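Chapter 7
Perception and Planning for Two Arms in One Cell 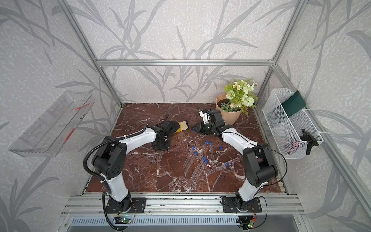
Figure 7.1 Two-arm workcell with capped test tubes lying on the floor of the cell. The left gripper holds a glove.

Chapters 5 and 6 treated a single arm working on one object at a time. The planner owned the whole volume of the cell, and the only moving geometry was the arm itself. Neither condition holds here.

Consider the tubes in Figure 7.1. They are clear, they lie at different angles, and in places two of them are close together. A depth sensor tends to return the surface behind a transparent body, or no value at all. The blue caps are easier to segment, but a cap alone fixes only one end of the tube. Section 7.1 develops a pose estimator that starts from the cap and searches for the axis of the body. A loose cap, such as the one among the tubes, must be rejected at this stage.

The glove raises a separate problem. It has no fixed shape, so the collision model of the left arm changes once the gripper closes. Section 7.2 attaches a padded bounding volume to the gripper and updates it at each planning cycle.

Section 7.3 covers shared space. Two methods are compared:

Kettler allocation, which divides the floor into zones and locks them in turn.
Tovar scheduling, which plans both paths in joint space and time – slower to compute, but with less waiting.

The exercises use the Durnura simulator with a control period of 2 ms and a planning budget of 55 ms per cycle. Log at least 1000 cycles for each run. Readers without Durnura may use the Flulari library, whose message format is listed in Appendix B.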